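Projects > Laltent > Progress reports > March

Laltent play equipment store: progress report to the Lockyer Fund

1. Work in this period

The sorting of small play items at the Clultwood site is under way. The grant of £1000 covers storage, replacement bags and a hand pump. Spending to the end of March stands at £40, all of it on clear bags. Items are brought to the table in small lots, checked, bagged where needed and entered on the stock sheet. Lot 11 includes a yellow ball with white seam lines, a red dish with a wavy rim and a bag of small round lids or containers.
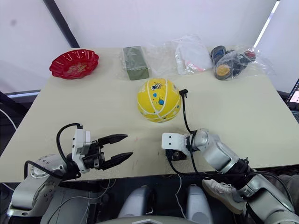
Loose parts remain the main cause of delay. Lids are entered on the sheet only when the matching container has been found, and unmatched ones are held until the end of the quarter. Items that arrive already bagged keep their bag unless it is torn. The stock sheet now runs to line 1834, including entries carried over from the old list.

2. Balls and inflation

Balls are checked for pressure before they are put into store. The method is the same for all sizes: fit the hose at the valve, inflate with the hand pump, remove the hose and leave the ball to stand overnight. A ball that has gone soft by morning is marked for disposal.
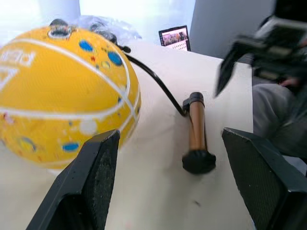 Stument Equipment and Stores Team

The pump and hose are stored together. A spare valve fitting has been requested and will be charged to the grant.

3. Next period

Remaining lots at Clultwood will be checked and the shelf labels replaced. The unmatched lids will be reviewed. No change to the budget is requested.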